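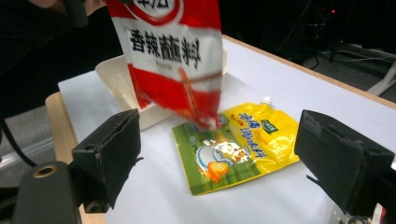
Call for Participants: Home Storage and Labeling Study of Dried and Liquid Seasonings

Filtus is recruiting adult participants for a study of how households store, open and use up packaged seasonings. The study covers sauce packets, spouted pouches, resealable bags and rigid jars. It does not cover fresh produce, frozen food or dietary supplements. Enrollment opens in January and closes when all 61 places are filled.

Background

An earlier survey by Filtus collected 1,304 responses on pantry habits. Respondents reported what they believed they did with opened packages, but the survey had no means of checking dates, fill levels or closure condition. The present study replaces recall with a written log kept at home and a tasting and handling session at our Kimcombe site.

What participants do

Each participant keeps a storage log for five weeks. Entries are made whenever a seasoning package is opened, reclosed, moved or thrown away. Most entries take under a minute. A paper log is supplied; a spreadsheet version is available on request.

At the end of the log period, participants attend one session at Kimcombe lasting two hours. Sessions start at 9:30 a.m. or 1:30 p.m. The session consists of a label reading task, a reclosing task and a short tasting of broths seasoned with products stored under different conditions. Participants may decline any individual sample without losing payment. 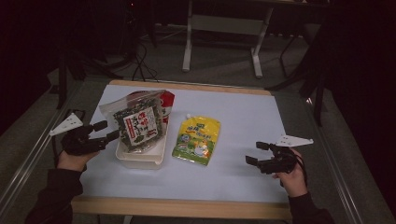 The label reading task uses retail packages in several languages. Participants are not expected to read all of them. We record which parts of a package are consulted first when the main text is unfamiliar: the illustration, the closure, the color or the contents themselves. Packages differ widely in this respect. Dark green seaweed flakes in a clear resealable bag can be identified without reading the Japanese label, whereas a yellow spouted pouch leaves the reader with the lettering, the cartoon illustration and the shape of the spout. Responses are scored for the identification given and the time taken. Spelling is not scored.

Eligibility

Applicants must:
- be 18 or older
- prepare food at home at least four times a week
- have regular access to a refrigerator and a closed cupboard
- be able to read English well enough to complete the log
- be able to travel to Kimcombe for one session

Applicants with an allergy to fish, shellfish, soy, sesame, wheat or celery cannot be enrolled. Current employees of Filtus or of Chuensuk, the packaging laboratory analyzing the returned samples, are also excluded. Only one person per household may take part.

Payment

Participants who complete the log and the session receive $434. Those who withdraw after submitting at least two full weeks of entries receive a partial payment, calculated by week. Parking at the site is free. Travel is not reimbursed separately.

Data handling

Logs are stored under a participant code. Names and contact details are kept in a separate file and deleted once payment has cleared. Coded results will be shared with Chuensuk and may appear in a technical report — no household will be identifiable in it.

How to apply

Complete the screening form on the Filtus study page and enter the reference Zerkeck in the first field. Applications without the reference cannot be matched to this study. Eligible applicants are contacted by e-mail to arrange delivery of the log and to choose a session time. Questions about allergens should be entered in the comments field of the form before a place is accepted.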